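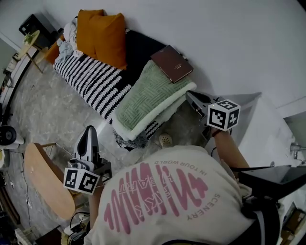 Which side of the sherpa blanket should face up when it lies at the foot of the bed?

The knit side goes up, and the white fleecy border is left to show along the edges. This is how we agreed it for the guest rooms, and the rest of this ticket is about why the blanket does not stay there.

Ticket: bedding slides off daybed, foot end
Place: Stiltside guest house, garden room
Opened by: Blair Dalgleish
Status: closed, with one open point
Priority: low, later changed to normal

Original report

Hello. In the garden room the green blanket with the fleecy border does not stay at the foot of the daybed. I fold it, I lay it over the striped blanket, and by the next morning it has gone down to the floor on the right side. Two guests wrote it in the room book. One of them also said that the striped blanket under it moves, so the stripes do not run the same way as when the bed was made. The pillows have no problem.

The daybed is low, so when the blanket falls it lies where people walk. I would like a solution which does not need pins, please. We had pins in the attic room last year and I do not want this again.

What I have already tried:
- folding the green blanket in three instead of in half
- laying it closer to the middle of the bed
- tucking only the corner on the wall side

Folding in three was worse. It became a thick roll and it went down during the first night.

Reply from Housekeeping desk

Thank you, Blair. Some questions before we change anything.

What is under the striped blanket? Is it the cotton cover or the smooth one from Haltico? Are both blankets washed with softener? And is the mattress the 15 cm one or the old one?

Please also write how wide the folded green blanket is when you lay it down. If it hangs more on one side than on the other, the heavy side will pull.

Reply from Blair

Under the striped blanket there is the smooth Haltico cover. The mattress is the 15 cm one, it came in May together with the frame. I asked in the laundry and they use softener for everything that is knit.

I measured the green blanket folded in half: 70 cm from the fold to the border. It hangs over the foot, and I must admit that it also hangs a little more on the right. I put it so because on the left it looked crowded beside the orange cushion.

Log, first check

Went to the room at 10:30, bed already made by the morning person. Pulled lightly at the green blanket from the right side with one hand. It moved at once, and the striped blanket came together with it. So the two knit blankets hold each other quite well. It is the striped one that slides on the cover below.

Took both blankets off and laid the striped one directly on the mattress, without the cover. Pulled again with the same hand. Almost no movement.

Result: the smooth cover is the main reason. The uneven hanging makes it faster.

Log, second check

Changed the Haltico cover for a plain cotton one from Trudau, same size, from the shelf in the linen room. Made the bed again in this order:

1. Cotton cover, pulled tight at all four corners.
2. Striped blanket, straight at the foot first and only then smoothed toward the pillows. If you begin at the pillows there is always too much left at the foot.
3. Striped blanket tucked under the mattress at the foot, the width of one hand.
4. Green blanket folded once, laid across, the same length hanging on both sides.
5. Wall side of the green blanket tucked between the mattress and the frame.

Sat on the bed, stood up, sat again closer to the foot. The green blanket moved a little toward the middle of the bed and stayed on it. I lay down also, with shoes off, and turned to both sides. The fold opened a bit but nothing went to the floor.

Left it for the night with a guest in the room. The guest was not told.

Reply from Blair

Good morning. The blanket was on the bed when I came in, not tidy but on the bed. The stripes were still straight at the foot and a little twisted near the pillows, I think this is normal when somebody sleeps there.

One thing I don't like: with the tuck on the wall side, the thick border makes a bump. You can feel it with the hand. Is it allowed to tuck less?

Reply from Housekeeping desk

Yes, tuck less. The border is thick and it does not need to go deep. Push in only until the white part disappears, then stop. If there is still a bump, turn the blanket so the folded edge is at the wall and the border edges are in the room. Then there is nothing thick to tuck, and the guest sees the nice edge.

About the softener: we asked Ramasamy Laundry to leave it out for the knit pieces for the next washes. Both blankets say 100% cotton for the knit part on our order list, so they will become a bit less soft but they should hold better. Please tell us if a guest complains that they feel rough.

Log, third check

Did it with the folded edge at the wall. No bump. It also looks better from the door – the border runs around the front and you see it immediately when you come in.

Tried one more time with the old smooth cover, only to be sure that we did not blame the wrong thing. With the new way of tucking it holds better than before, but after sitting down and standing up several times the foot end was loose again. So the cover must be changed in any case. The tucking alone is not enough.

Question from Blair

Some guests put a book or a notebook on top of the folded blanket. Should we move it when we make the bed? I was always lifting it to the shelf, but one guest then searched for it and was not happy.

Reply from Housekeeping desk

Please put it back in the same place after the bed is made, on top of the blanket, closed. If it was open, close it with a slip of paper at the page. Do not carry it to the shelf. A book does not make the blanket slide, it is too light for that.

For the pillows: we keep the two mustard ones at the wall, one partly behind the other. If there is a loose sheet at the head, shake it out and fold it, and if it has been used it goes down to the laundry. The bolster stays at the left end.

Extra note on the floor

We talked about an anti-slip mat under the mattress. I ordered one to try, 100 cm long, and then it was not needed. The mattress itself does not move, only the things on it. The mat is now in the linen room on the lower shelf, if somebody has a bed where the mattress walks.

Steps for the other rooms

If you have the same problem in your room, please go in this order and stop when it holds:

First look which layer is moving. Hold the top blanket with one hand and pull softly. If the one below comes with it, the problem is deeper.
Then change the smooth cover for cotton.
Then make both hanging sides the same length.
Then tuck at the foot, and at the wall if there is a wall.
Write to us only after this, and write which layer was moving.

Please don't use pins or the elastic straps. The straps leave a line on knit blankets and it does not go out in the wash.

Closing note from Blair

Checked again on Saturday after the change of guests. Everything was in place, the green blanket had opened on one corner and that was all. For me the ticket can be closed. The steps are now also on the inside of the linen room door, with tape.

Open point: there are still smooth covers in the two upper rooms. We don't have enough cotton ones in this size. The order to Trudau is written but not confirmed, so until then the upper rooms should keep their blankets folded on the chair at night. I will open a separate ticket when the covers arrive.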